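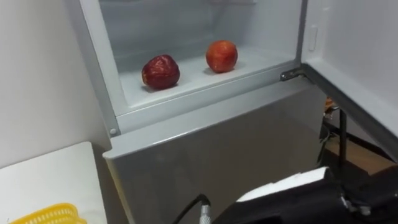 Two apples, one fridge, door open. The wrinkly one on the left is the one I'd like to talk to you about.

So I've got a new part-time job, as some of you know because I haven't shut up about it, and the job is teaching a robot to do things in a kitchen. I say teaching. What I do is sit in a chair with a pair of handles, one for each of the robot's arms, and when I move the handles the arms move, and everything gets recorded. Then I do it again. Then I do it again with the apple somewhere else. By the end of January I had recorded 815 goes at various things and my thumbs had opinions about every single one of them.

The place is called Plellden, it's up the hill past the tile warehouse, and it has the best heating of anywhere I've ever worked (I have worked in a garden centre, so the bar is low). The kitchen is a corner of a much bigger room. You get the fridge, a white table, a yellow plastic basket and a kettle that is for humans only and has a label on it saying so.

The fridge job is simple to explain. Apples in the fridge, basket on the table, and the apples have to end up in the basket. My mum, when I told her, said "and they pay you for this?", and yes Mum, they do, and I'd like to see you try it, because the first afternoon I took four minutes to pick up one apple and then let go of it over the floor.

What makes it hard is that you haven't got any feeling in your hands. I'd never thought about how much of picking up fruit is done by the fingers all on their own, while your head is off somewhere thinking about the gas bill. You reach in, your fingers bump it, they sort themselves out round it, off you go. Through the handles there's none of that. You get a view from the robot's head, and a view from each wrist, and you have to do everything by looking. Is it closed on the apple? Look at the wrist picture. Is it closed enough? Well, lift it a tiny bit and see if the apple comes too.

And the shelf is white, the back wall is nearly white, the light is very even, and it's horrible for judging distance! The shadows save you. Every apple has a little grey shadow under it, and once Syafiqah told me to watch the shadow instead of the apple I got better overnight. Syafiqah Raju sits at the next station and has been doing this for much longer than I have. She can fold a pillowcase through the handles. I've seen her do it while eating crisps between goes, which is against the rules, so I didn't see it.

Right, the wrinkly apple.

When I started there were two apples, I assume bought at the same time, and one of them has aged and the other one hasn't. I don't know why. One is still smooth and cheerful, red going into orange with faint streaks, looks like something off a poster. The other has gone a deep dark red and shrivelled up like a very small handbag. I wanted to swap it for a fresh one. I even brought one from home. But I was told very firmly to put mine back in my bag, because the old one was useful: people have old apples in their fridges, and a robot that only knows about poster apples will be stuck in my house within a day. Fair enough. I ate mine on the bus.

The two of them are completely different to pick up. The smooth one wants to roll. If you come at it slightly off-centre it slides out from between the fingers and trundles off to the back, and then you're reaching right into the fridge with your elbow getting near the door. The wrinkly one doesn't roll properly at all, it sort of lollops, and it gives when you squeeze. With the smooth one you can grip quite hard and nothing happens. With the old one I have to stop much sooner than feels natural, and even then I lift it slowly like I'm carrying a full mug upstairs. I've become quite fond of it, I'm sorry to say. I've started calling it Dallow, after my old geography teacher's cat, who had a similar complexion.

Things I've learned, in no particular order.

Slow isn't the same as careful. My early recordings were terribly slow and I was proud of them, and then I watched a few back and the arm was dithering all over the place, creeping up, backing off, creeping up again. The robot learns from whatever you give it, dithering included. If I hover over an apple for ten seconds wondering what to do, it gets a lovely clear lesson in hovering. So now I decide before I touch the handles. Which apple, which arm, what side I'm coming from. Then I go, at a steady sort of pace, and if it goes wrong I let it go wrong and fix it.

Fixing it is allowed! I didn't know this for the first fortnight and I was binning every go where I fumbled. Syafiqah found me doing it and was quite pained. If the apple slips and you recover it neatly, that's a good recording, one of the better ones in fact, as the robot is going to drop things too and needs to know what you do next. What you do bin is the ones where you've got in a mess and sat there swearing, or where you've shoved the door with your elbow.

The door, oh dear. It swings out to the right and the right arm lives on that side, and all its black padding comes up into the bottom of your view like somebody's sleeve. I've nudged that door more times than I'll admit to here. The trick (I was so pleased when I worked this out) is to bring the arm up in front of the shelf first, over the lower drawer, and only then go in. In front, then in. If you try to swing in from the side in one grand movement you'll clout the door every time. The way out is the same backwards, and then across to the left to the basket.

Never do it the same way all day. This is the one I find hardest, I like a routine. But if both apples always sit in the same two spots, the robot learns the two spots and knows nothing about apples. So between goes I get up, walk round, and move them. Close together, far apart, one hiding behind the other, Dallow at the front, Dallow at the back. I ran out of imagination fairly quickly and started rolling a dice for it, which works well and makes me feel like I'm playing a very dull board game on my own.

And take breaks. They suggest one after every 48 goes, and I used to think that was a funny number until I tried to do 60. My 50-somethings were rubbish. You don't notice it at the time, you only see it later when you watch them and wonder who let a sleepy person near the equipment.

What does it do with all this? That's the question I get asked at every family gathering, and I'll tell you the bit I understand. The recordings get bundled up with everyone else's and used to train the thing overnight or over several nights, and at some point somebody presses go and the arms move without anybody in the chair. I've watched that happen a few times now. The first time, it reached into the fridge, paused, closed its fingers very gently on thin air next to the smooth apple, and carried the thin air to the basket with enormous care. I laughed so much I had to go and stand by the kettle. But the route was mine! Up in front, then in. I'd know it anywhere. It was like hearing your own voice on an answering machine.

The more recent tries have been a lot better, and it managed 5 smooth apples on the trot before it fumbled one. The wrinkly one it mostly squashes a bit or leaves. We need more of those, so that's what I'm on for the rest of the month, just me and Dallow, in and out of the fridge. The target on the whiteboard for the whole team is 2364 goes and somebody has drawn an apple with a sad face next to it.

I did ask what happens when it finally gets too far gone to use. Apparently there is already another one in the proper fridge, the one we keep our lunches in, being allowed to go off on purpose with a note on it. I threw out a pear from there last week without reading anything, so if that was somebody's, sorry.

A few of you asked about my hands after the last post. They're fine, thank you, much better with the chair lowered and my elbows on the armrests. I'd had it set up for somebody taller the whole time and never thought to look for the lever. And to whoever wanted to know whether I've started picking up my own shopping in a strange way: yes. I was in the greengrocer's on Tarigan Road and caught myself coming at a melon from directly above, very slowly, checking its shadow. The man asked if I was all right.

Next time I'll do the drawer below, which I haven't been let loose on yet. Syafiqah says drawers are worse.

Contact | © Elbows on the Armrests, all words my own | Back to top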